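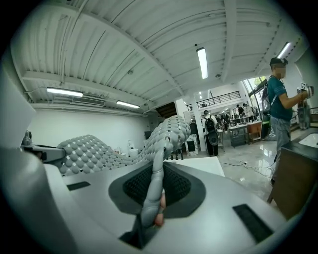
Can a machine put a bathroom back in order without help?

It can do parts of the job, slowly, if the room is one it has been trained in. Soft items such as mats and towels are still the weak point.

Bathroom Chores with a Two-Arm Robot
Final report, Clerkutetti project
Nilmini Herath
Submitted December 31, 2024

1. Background

The Clerkutetti project looks at chores that take place in a bathroom: wiping a counter, moving bottles, closing a toilet lid, and picking up and laying down a bath mat. My part was the mat, with the bottle task as a comparison. The arms we used are a Bondik pair on a fixed-height base. They were already in the Munasinghe lab when I joined in November, so choosing the hardware was not part of my work.

I picked the mat for a practical reason. Anyone who cleans a bathroom lifts the mat first and puts it back last. If a robot can't do that, a person has to come in twice, and most of the time saved is gone.

2. How the training data was made

A person does the chore with a gripper in each hand, and the motion of the grippers is recorded. Markers on the grippers let the position of one be worked out against the other. The recordings are then used to train the controller for the arms.

The full set has 2300 recordings across all the chores. Over 1000 of these involve a mat, which is more than we planned. Early mat recordings had to be done again after we changed the instructions. At first people were told only to "move the mat to the tub," and everyone did it differently. Some folded it, some dragged it by one corner. The later instructions say to take the near edge with both grippers, lift, and keep the edge level.

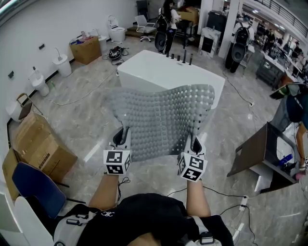 Figure 2. Flexible mat held between two handheld grippers, with a freestanding tub behind.

The mat sags between the grippers. A person corrects for this without thinking, by moving the hands apart a little or tipping one of them. In the recordings these corrections are small and come at different moments each time. I suspect this is a large part of why the controller learns them poorly, but I did not have time to test it.

3. Test setup

The robot was tested on two tasks, with 40 tries each, 80 in all.

Mat task: pick up a mat lying flat on the floor, carry it to the tub, hang it over the rim. A try counts as passed if the mat stays on the rim after both grippers open.

Bottle task: pick up one plastic bottle from the sink counter and stand it on a shelf. A try counts as passed if the bottle is upright at the end.

We did not set a time limit at first. After the first day of testing I added one, as the robot would sometimes pinch at the same bit of floor until someone stopped it. Tries that ran past the limit were marked as failed. The tries from the first day were thrown out and repeated, so both tasks were tested under the same rules.

4. Results

The bottle task passed in most tries. Failures came mainly from the bottle being knocked over on the approach. The shelf itself gave no trouble.

The mat task failed more often than it passed. I sorted the failures by where they happened:

Pickup. The jaws slid over the edge of the mat and closed on nothing, or only one side caught. This was the most common failure.

Carry. One corner slipped out and the mat swung under the other arm. The controller has never seen a mat hanging from one gripper, and it kept going as if both were still holding.

Release. The mat was over the rim but too much of it hung on the outside, and it slid off when the grippers opened.

When the pickup worked on both sides, the rest usually went fine — the robot was slow, but the motion looked close to what a person does.

5. Can it do the chore yet?

For the bottle, I would say it is near to useful in a room it knows. I moved the shelf to the other side of the sink for a few extra tries and it did clearly worse. Those tries are not in the totals.

For the mat, my answer is no. A person does it in seconds and the robot needs minutes, with somebody standing by to stop the arms. We also tested only dry mats. A wet one is heavier and sticks to tile, and I would expect pickup to get harder.

A smaller group at Perkotska is trying the same task with one arm, pulling the mat along the floor and never lifting it. I have read their notes but have not seen it run. Dragging does avoid the sagging problem. It would not get the mat over a tub rim.

6. Things I would change

Record what happens after a slip. All our recordings are clean ones, and bad tries were deleted. We should have kept the ones where the person dropped a corner and picked it up again.

Use more than one kind of mat. A thin cotton mat and a rubber one with bumps behave very differently at the edge.

Write the instructions before the recording starts. The redone recordings cost us more time than any other part of the project, and the training run for the towel task was dropped as a result.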